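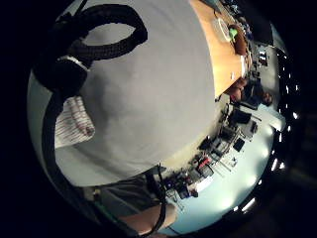 The relabeling pass on the cloth demos is finished. We started with 3,123 clips and kept 2,601. Most of the ones we dropped start before the hand has reached the fabric, when the wrist view is mainly the operator's own gray T-shirt and the striped cloth is only a patch at the edge of it. The policy learned nothing useful from those.

Li-hua Peng wrote:
> Did you filter on tag visibility too? In the November
> set I lost a lot of episodes because the tag went
> behind the fabric and the pose drifted.

Yes, but loosely. A clip stays if the tag is out of view for fewer than 100 frames in a row. With that rule 1,948 clips have a clean pose the whole way through, and the rest get interpolated. 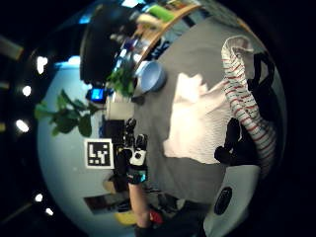
Gloved hand on the striped fabric, tag on the wall at left.

Training on the clean clips alone did slightly worse than training on all the kept ones. My guess is that the interpolated clips hold most of the big folds, where the cloth hangs down and hides things, and the policy needs to see those.

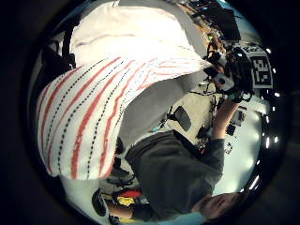
Ornella is rerunning both with a second seed. If the gap holds I'll leave the threshold where it is and put the split files in the Pusten folder.

Cheng-en Fang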